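二手相机与镜头收货检验表(柜台版,带批注)

适用:Emstead 门店收购、寄售、置换的全部机身、镜头、闪光灯
检验:Amnuay Kongkaew
复核:Nattawut Rungrueang
上次改动:二月

这份表原来只有一页,打勾用的。批注是后来一条一条加上去的,大部分出自Amnuay,署名“复核”的是Nattawut。两个人意见不一致的地方都留着,没有统一。打印出来贴在柜台里侧的那一版没有批注,要看理由的请看这一版。

结果栏只写三种:合格、不合格、没查。没查就写没查,不要写“基本合格”。去年有一整叠单子写着“基本合格”,后来退货的时候去翻,完全看不出当时查过什么。

第一部分 开箱之前

一、外箱有无压痕、二次封箱痕迹
结果:□合格 □不合格 □没查
批注:卖家说“原箱寄出,没动过”的,先看胶带。胶带下面还有一层胶带的,记下来,拍照。封过两次的箱子未必有问题,不过“没动过”三个字可以划掉了。

二、箱内填充是否固定住器材
结果:□合格 □不合格 □没查
批注:提起来轻轻晃一下,有响动就在开箱前录一段。响的有时候只是镜头盖。有一次响的是一颗螺丝,找了一下午也没找到它属于哪里,那台机身最后按配件机收的。

三、随附清单与卖家填写内容逐项核对
结果:□合格 □不合格 □没查
批注:清单上写“全套”不算数,要一件一件写出来。肩带、眼罩、热靴盖这些小东西最容易缺,也最容易在退货时变成争执。充电器请核对是不是原配,第三方的照收,价格按没有充电器算。
复核:第三方充电器按没有算,有点狠。不过我也拿不出更好的算法。

四、机身序列号与保修卡、发票、外盒是否一致
结果:□合格 □不合格 □没查
批注:三处对得上的,说明这三样东西属于同一台机器,别的什么也说明不了。卡上的日期不要拿来推断使用强度。序列号标签有翘边、胶印的,停下来叫另一个人过来看。

五、卖家身份登记
结果:□合格 □不合格 □没查
批注:照规定做,没有例外。熟客也登记。嫌麻烦的客人可以不卖。

第二部分 电池与用电(安全项,一条不合格就停)

六、电池外壳有无鼓胀
结果:□合格 □不合格 □没查
批注:放在平的玻璃台面上,手指按一角,能像跷跷板一样动的就是鼓了。鼓的电池不充电、不装机、不退还给客人放回口袋里,直接放进铁皮箱,客人签字。有人会说“一直这样,用着没事”。这话没法验证,也不需要验证。
如果电池已经鼓到卡在仓里拔不出来,不要用工具撬,整机放进铁皮箱,联系维修。为了省一台机身去撬锂电池,这笔账怎么算都不划算。

七、电池触点有无腐蚀、发黑
结果:□合格 □不合格 □没查
批注:发绿的多半是受过潮。发黑的看机身那一侧的触点是不是也黑。只黑一边,可能是电池从别的机器上拿来的,问清楚。

八、充电器外壳、插脚、线缆
结果:□合格 □不合格 □没查
批注:线皮有裂口的,剪断报废。不要缠胶带。我们柜台后面曾经有三条缠着胶带的线,谁也说不出是谁缠的,现在都没有了。

九、第一次充电时有人在旁边
结果:□合格 □不合格 □没查
批注:“有人在旁边”指看得见,不指在同一栋楼里。快下班时收到的货当天不充电。复核那边提过装一个定时插座,我反对,定时插座只知道几点断电,电池发不发烫它不知道。
复核:仍然认为定时插座比没有强。先按Amnuay的写法执行。

十、电池健康度读数
结果:□合格 □不合格 □没查
批注:有些机身菜单里会显示一个电池状态。我对这个读数一直半信半疑。见过显示满格、拍一会儿就关机的,也见过显示该换了、用得好好的。读数可以抄下来,定价时不要拿它当依据。自己装上去连续用一段,看它掉电快慢,比看菜单可靠一些。

第三部分 机身

十一、外壳磕碰、磨损、掉漆
结果:□合格 □不合格 □没查
批注:磨损看位置。握柄、底板磨得发亮,正常。顶盖一角有凹陷、旁边的螺丝却是新的,就要往里想。不要用“九成新”一类的说法,这几个字在不同人嘴里差得太远,我们的商品页上也不许写。写清楚哪里有几处什么样的痕迹,让买的人自己判断。

十二、螺丝有无动过
结果:□合格 □不合格 □没查
批注:用放大镜看槽口。动过不等于修坏了,正规维修也会动。问卖家要维修单,拿不出来的按“有拆修痕迹,来源不明”写。卖家很可能不高兴,可以理解,字还是要写。

十三、卡口平整度与松紧
结果:□合格 □不合格 □没查
批注:装一支店里的测试头,轻轻左右转。有间隙的话,再换一支试,排除镜头这边的问题。卡口环上的划痕别太紧张,换镜头换得勤的人都会有。

十四、快门次数
结果:□合格 □不合格 □没查
批注:这一条我想多写几句。客人最爱问的就是这个数字,卖家最爱报的也是这个数字。读取办法有好几种,读出来的结果有时候互相对不上。维修换过主板的,计数可能从头开始;用电子快门拍的,有的机型不计入;拍视频的时间,多数机型完全不体现。一台专门拍视频的机器,快门次数可以低得非常漂亮。
所以单子上写“读数”,不要写“实际次数”。读取用的是什么办法也写上。Skulto 那个读取工具我们在用,它对新机型的支持比它的说明页上写的要少,读不出来就写读不出来,不要换一个来路不明的网页去传照片。
复核:同意。补一句,客人自己带来的截图不收。

十五、各档快门速度是否正常
结果:□合格 □不合格 □没查
批注:对着均匀的白墙,从慢到快各拍一张,调好曝光让亮度应该一致。看画面上下有没有一条暗带。高速档最容易露馅。用耳朵听只能听出慢速档的大毛病,自称能听出高速档偏差的人我遇到过,当场测了,他没听出来。

十六、传感器灰尘、划伤、油点
结果:□合格 □不合格 □没查
批注:光圈收小,拍白墙,失焦。灰能吹掉的不扣价。吹不掉的先湿擦,再拍,再判断。湿擦只由检验和复核两人做,新来的同事请先在报废机上练。
擦之前务必装满电的电池。擦到一半反光板落下来的情况不是传说,修理费也不便宜。

十七、坏点与热噪点
结果:□合格 □不合格 □没查
批注:盖上镜头盖拍长曝光,放大了看。几个点属于常见情况,机内映射一次再看还在不在。卖家如果主动提出“我刚做过映射”,照样自己再做一遍。

十八、屏幕、触控、转轴
结果:□合格 □不合格 □没查
批注:屏幕贴着膜的,撕掉再看。客人不让撕的,按“屏幕状态未知”收,价格相应低。转轴翻到底时看有没有闪屏,排线老化常常先从某一个角度开始。

十九、按键与转盘
结果:□合格 □不合格 □没查
批注:每一个都按,包括谁都不用的那几个。转盘慢慢转一圈,看数值有没有跳档、倒退。冷机时好好的,用一会儿才开始跳的也有,所以这条放在开机一段时间之后再查一遍。

二十、对焦系统
结果:□合格 □不合格 □没查
批注:用同一支测试头,中心、四角各试几次。单反要看有没有前后移焦,机内微调值先记下再清零。有台机身的微调拉到了头,卖家说是“个人习惯”。我不知道什么样的习惯需要拉到头。

二十一、防抖
结果:□合格 □不合格 □没查
批注:开机听有无异响,关机后晃动有声音的,有些机型本来就这样,查一下再下结论。实拍用慢速快门,手持,开和关各拍几张。不要相信“能稳几档”的说法,那是实验室里的条件,我们柜台上没有。能看出开比关好,就写合格。

二十二、卡槽、接口
结果:□合格 □不合格 □没查
批注:两个卡槽都要写入、读出、格式化。针脚用手电看。接口盖缺了的写缺了。测试卡用店里的,别用客人的,也别把客人的照片弄丢。客人卡里有照片的,请他自己当面取走。

第四部分 镜头

二十三、前后镜片划痕
结果:□合格 □不合格 □没查
批注:先吹再看,先看再擦。顺序反了,可能擦出一条新的,到时候说不清是谁的。后组的划痕比前组更影响画面,定价时别只盯着前面那一块。

二十四、霉、雾、脱胶
结果:□合格 □不合格 □没查
批注:手电从后面打光,从前面斜着看。蛛网状的是霉,整片发白的是雾,边缘彩虹一样的多半是脱胶。霉的镜头不进我们的展示柜,单独放密封盒。有说法讲霉会从一支传到另一支,也有人写过长文反驳,两边我都看了,没有谁拿出让我放心的证据。单独放一个盒子花不了多少钱,那就单独放。

二十五、光圈叶片
结果:□合格 □不合格 □没查
批注:看有没有油迹、卡顿、收缩不匀。冷天和热天反应不一样,天冷时收的镜头放到室温再查。

二十六、对焦环、变焦环阻尼
结果:□合格 □不合格 □没查
批注:“阻尼顺滑”请改成具体的话:全程均匀,或者某一段偏紧。老手动头有一点松是正常的。转起来有沙沙声的写进沙,不要写“略有颗粒感”,那是卖家的用语。

二十七、伸缩筒下滑
结果:□合格 □不合格 □没查
批注:镜头朝下,看它自己滑不滑。滑的照收,写明。

二十八、偏心
结果:□合格 □不合格 □没查
批注:这一条最费时间,也最容易做错。架子没摆正,拍出来四角不一致,就怪镜头,冤枉过好几支。脚架、墙面、镜头三者对准之后再拍,每个位置重新对焦,转过来倒着再拍一组。糊的那个角跟着镜头走,才算镜头的问题。 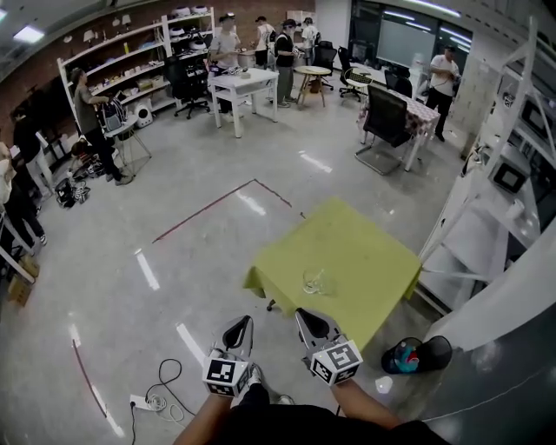

图片来源:Nattawut Rungrueang / Emstead

二十九、滤镜螺纹与遮光罩卡口
结果:□合格 □不合格 □没查
批注:螺纹有一处变形,通常说明磕过,往回查第二十八条。滤镜卡死拧不下来的,不要硬拧,橡胶垫压住慢慢来。镜头上带的保护镜取下来单独算,卖家报的滤镜价格一律不看。

三十、镜头脚架环
结果:□合格 □不合格 □没查
批注:拧紧后提起来试,手在下面托着。锁紧旋钮滑丝的,换好之前不给客人试用。长焦掉下来砸的可能是镜头,也可能是脚。

第五部分 闪光灯与支撑器材

三十一、闪光灯外壳与灯头
结果:□合格 □不合格 □没查
批注:灯头转动,听有没有异响。外壳开裂的一律不通电。里面的电容存着高压,断电之后还会留一阵子,店里任何人不拆闪光灯,会修的也不在店里拆。

三十二、连续闪光与过热
结果:□合格 □不合格 □没查
批注:全功率闪六次,看回电时间是不是越来越长。闻到焦味就停,电池取出来,放到铁皮箱旁边等它凉。Vurberg 那款大功率灯的说明书写着有过热保护,我们测的那支没有体现出来。可能是那一支的问题,也可能不是,目前的处理是全部 Vurberg 旧款不收。
复核:一支灯就拒收一个系列,证据偏少。但这条属于安全项,我不坚持。

三十三、影棚灯的电源线与接地
结果:□合格 □不合格 □没查
批注:插脚数目对不对,外壳是金属的有没有接地。自己改过插头的,拒收。不收寄售,也不收“送给你们了”。

三十四、三脚架各节锁紧
结果:□合格 □不合格 □没查
批注:全部拉开,从上面往下压。标称承重看看就好,厂家怎么测的很少写清楚。Mensah 的架子标得尤其大方,我们用沙袋试过,压到标称值之前就开始慢慢下沉。商品页上写我们自己试的结果,并写明是自己试的。

三十五、灯架与横臂
结果:□合格 □不合格 □没查
批注:横臂要配沙袋才能在店里竖起来,哪怕只竖一分钟。沙袋挂在最高的那条腿上。弹簧掉了的灯架,松开旋钮会直接砸手,贴红标。

三十六、快装板、云台
结果:□合格 □不合格 □没查
批注:快装板装上,锁紧,往各个方向拽。带安全销的看安全销能不能弹回。不同牌子混用的组合不当作“兼容”出售,客人自己愿意混用是客人的事。

第六部分 试拍与隐私

三十七、试拍样张
结果:□合格 □不合格 □没查
批注:每件器材留样张,文件名用收货单号。样张直出,不修。宣传用的漂亮照片可以另外拍,别混在检验样张里。曾经有一支边缘明显发软的镜头,商品页放的全是中心构图的人像,看着很好,买家收到的第二天就寄回来了,他没有错。

三十八、机内残留资料
结果:□合格 □不合格 □没查
批注:恢复出厂设置,检查版权信息栏、无线网络记录、定位记录。很多人记得清空照片,不记得里面还留着自己的名字和家里的网络。恢复设置之后再开机看一遍,有的机型只清一部分。

三十九、账号绑定
结果:□合格 □不合格 □没查
批注:能联网、能绑账号的器材,客人离店前必须当面解绑。“回家再解”的,等他回家解完再收。

第七部分 定级与定价

四十、外观与功能分开定级
结果:□合格 □不合格 □没查
批注:两个级别,不要合成一个分数。外观差、功能好的机器有人专门找。以前用过满分100的打分表,看起来很细,两个人给同一台机器打出来能差一大截,废掉了。

四十一、“没查”的项目在商品页上列出
结果:□合格 □不合格 □没查
批注:有同事担心列出来影响销售。也许会影响。我更在意的是把没查的东西当查过的卖。列出来之后退货有没有减少,我没有可靠的数字,不打算编一个。

四十二、折扣与保修
结果:□合格 □不合格 □没查
批注:保修期按门店统一的九个月,个别员工不能口头加。口头加过的,请写到单子上,由加的那个人签字。
复核:签字这个规定出来以后,口头加的就很少了。

第八部分 关于这份表本身

写到这里要泼一点冷水。我们手上过了近500件器材,查漏的仍然有。漏掉的大多是间歇性的毛病:热了才出现,某个角度才出现,某一支镜头配某一台机身才出现。柜台上查一轮只能说明查的时候没有出现,买家如果问“是不是保证没问题”,请按上面这句话回答他,不要说“放心”。

还有几处写法我自己也不满意,先列出来:

湿度:防潮柜上的表和旁边另挂的一只表对不上,差得还不少。目前以低的那个报警、以高的那个开机,没什么道理,两只都送去校准之前先这样。

白墙:第十五、十六条都用白墙,柜台那面墙已经不算白了。复核建议换成均匀光板,Skulto 有一种,广告说亮度“完全一致”。借来一块拍过,边上暗一圈,比墙好,离“完全一致”有距离。

时间:整套查下来,一台机身加一支镜头,排得再紧也得占掉一个人半个上午。有人提议节假日前简化。旺季恰好是来路复杂的器材最多的时候,简化哪一条都会有人后悔。要简化的请写明是哪几条、谁同意的,附在单子后面。

卖家陈述:表格右侧原来有一栏“卖家描述”,检验之前就填好了。试过把它遮住再查,同一件东西查出来的毛病比看着描述查多。现在改成检验完再填,麻烦一点,先试到下一次改表。

外送维修:送去Mensah维修点的东西,回来按新收的货从头再查一遍,包括没有送修的部分。他们的工单写“已测试,正常”,没写测试了什么。问过两次,回信都很客气,内容和工单一样。

客人旁观:客人要看检验过程的,可以看,站在柜台外侧。边看边讲价的,请他等查完。边看边解释每一处痕迹来历的,听着,不用记。

每日开门前另有一张短表,内容如下,做完签字。

铁皮箱盖子能合上,旁边没有堆纸箱:□是 □否
灭火器在原位,指针在绿区:□是 □否
充电台上没有过夜的电池:□是 □否
测试卡两张都在:□是 □否
手电有电:□是 □否
防潮柜两只表的读数已抄:□是 □否
展示柜锁好,钥匙不在锁上:□是 □否
沙袋都在灯架旁边:□是 □否

批注:这张短表连续全是“是”的时候,我会挑一天自己走一遍。上一次走,灭火器前面放着一个纸箱,指针在哪个区根本看不见,当天那一栏勾的是“是”。纸箱已经挪走。勾的人是我。

复核:短表改为两人隔天轮流做,从下一本开始。第二十、二十八条的示范样张还没补,Amnuay说脚架对准的那组要重拍,等墙的事情定下来再说。

检验签字:____________
复核签字:____________
收货单号:____________
没查项目编号:____________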